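June, after midnight

Back from the Flitano show and my ears are still humming. The poster promised "an intimate evening." The room holds 2000 and they had sold nearly all of it, so I don't know who was meant to feel intimate with whom. I paid 80 for a seat behind a pillar.

Lorcan Brennan opened, alone with a guitar, and I liked him more than I wanted to. He played for half an hour, thanked us and left. Then came a long wait, and then Siriwan, with the new record from front to back, including the slow ones. She can sing. I have never argued about that. What I don't buy is the story they sell with it, the cabin and the heartbreak and the songs that "wrote themselves." There are 2 other writers on every track. 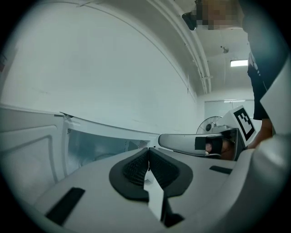 Nattawut thinks I'm being sour. He bought the tour shirt and the lyric book and says the Urham date will be even better, with strings. Maybe. I've heard "with strings" before and it was a man with a laptop. On the drive home he played me the single again and asked if I didn't feel something at the key change. I felt the key change. It has no more grip than a smooth pad would, and even the black one on that gripper has a texture and a slot down the middle. He turned it up.

They say she'll do 101 dates before she stops. I can't see how anybody means a love song on the hundredth night - or the tenth. The Ikmont people will put out a live album of it by Christmas, and Nattawut will buy that too.

I did hum the second song while brushing my teeth. Bed.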